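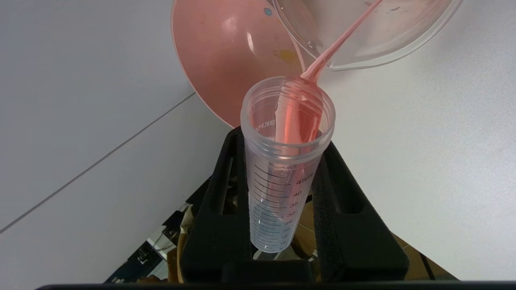 slowbuffer wrote:
I disagree with the first post on one point. The arm did not take work from our room, it moved the work to the end of the day. Before, I filled tubes in the morning and at four o'clock I was finished. Now at four o'clock I read the log of what the arm did and I sign for it, and the signing is slower than the filling was. Does your manager count this time? Mine does not.
12 likes

hallway_b (thread starter) wrote:
No, it is not counted. We are a small prep room at Prernance, three people on days and one in the evening. The arm came in August, with the software from Drevach. In the old plan each of us had a number of tubes per shift. In the new plan only the arm has a number, and we have "supervision", which has no number at all. At first I was glad about this. Then I noticed that when you have no number you can also never be done.

I should say that my hands are much better. I had pain in the thumb for two years from screwing caps, and I do not miss it.

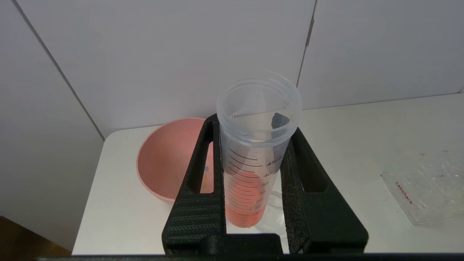
Our bench, the tube with the orange-red liquid. Labshark tray on the right.

oldpipette wrote:
Sorry, but I think you both complain about a good thing. I did filling by hand for 20 years. In that time I saw people leave this job with bad wrists and get no thanks. If the machine holds the tube, let it hold the tube. Reading a log is sitting work. I would like to have sitting work.
31 likes

slowbuffer wrote:
@oldpipette You are right about the wrists and I did not say the opposite. My question was about who is responsible. When I poured by hand and made an error, I knew which tube it was. Last month our log had 3342 lines for one week and the error was in one of them. I found it on my second reading, and my supervisor asked why not on the first.

oldpipette wrote:
Then the log is bad. It is not the fault of the arm.

slowbuffer wrote:
The log comes with the arm. For me it is one thing.

hallway_b (thread starter) wrote:
Please stay friendly :) Somebody asked me by message what changed for us in practice, so I write it here in order.

1. The layout of the table is now fixed. Before, each person put the rack where they liked. I am left-handed and had everything the other way around. Now it is one layout for all, and my colleague who trained me had to learn it again like a beginner.

2. We talk less. When two people filled tubes together they talked the whole morning. Now one person is at the table and the other is at the screen, and there is a wall between.

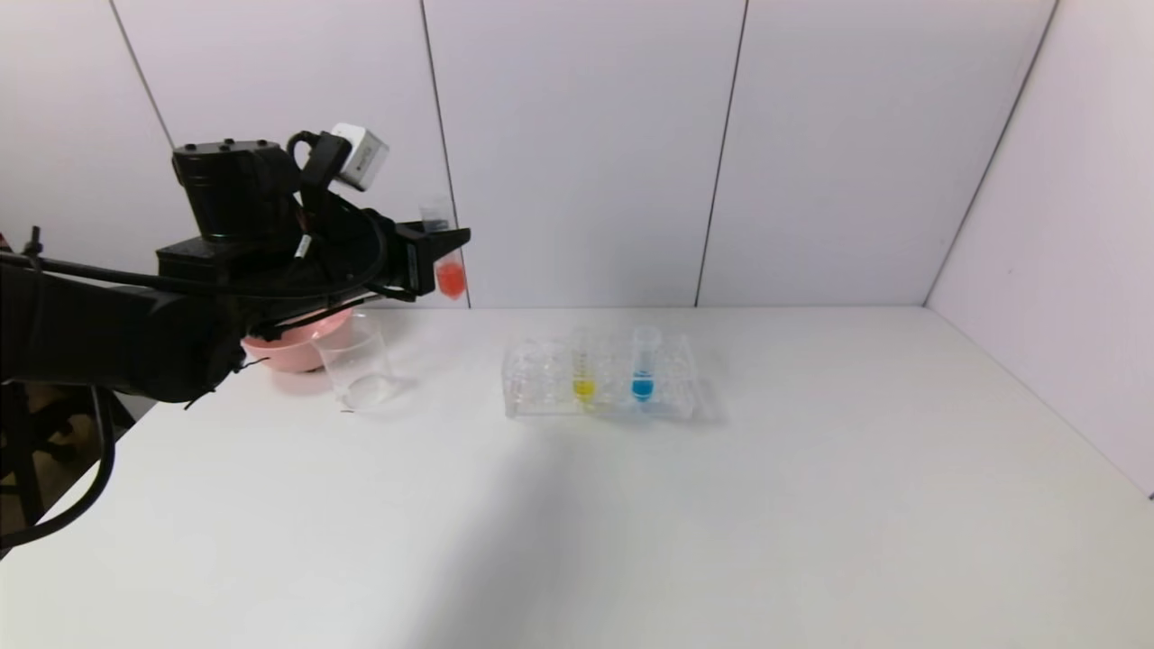
3. Training is shorter but I think it is also thinner. A new person learns to start, pause and stop in two days. To know by eye that a volume is wrong took me half a year, and I do not see where they will learn this now.

4. The evening shift got easier. Our evening colleague says it is the first year that she goes home on time, so I must be fair and write this too.

Edited 2020-04-03 to add number 4.
24 likes

tubeandcap wrote:
Number 3 is the one I would print and hang on the door. At Falent they solved it a little. Every new person fills by hand for the first month, with no arm, and only after that they get the login. Management did not like it, it costs around 700 tubes of slow work per person. But the new ones can argue with the machine afterward, and ours cannot.

oldpipette wrote:
A month of hand filling is how you get the bad wrists again. Two weeks is enough.

tubeandcap wrote:
Two weeks is better than two days, so I accept.
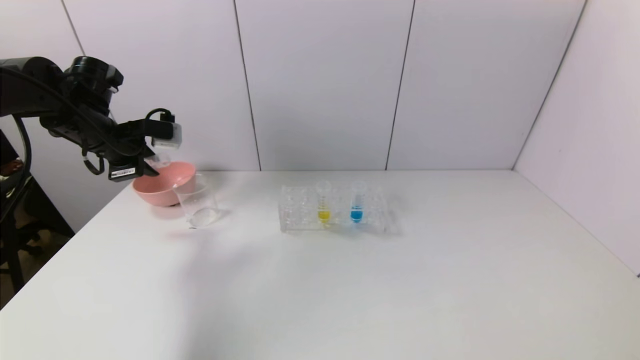
hallway_b (thread starter) wrote:
I took the Falent idea to our team meeting and the answer was "maybe, after the summer". So for now I do a small version of it without asking. When a new colleague has a quiet half hour, I let them look at the table and tell me what they would check before they press start. With only a yellow tube and a blue tube standing in the rack, and free holes on both sides, most of them say that everything is clear. Then I ask which liquid goes next and into which hole, and they look for the screen. I do not blame them, I would also look for the screen if I had started this year.

slowbuffer wrote:
I will try this on Monday. Do you write it down somewhere as training hours?

hallway_b (thread starter) wrote:
No. It is "supervision".
17 likes

slowbuffer wrote:
Of course. Ask them to give it a line in the plan, even a small one. We got a line for cleaning that way, after many emails.

42 replies hidden. Log in to view all.
Shared 9 times

Related threads
Who signs the log when two people are on shift?
Tsao rack inserts, do they fit the old racks?
Left-handed at a fixed layout table
Drevach update changed our pause button
Thumb pain from caps, what helped you?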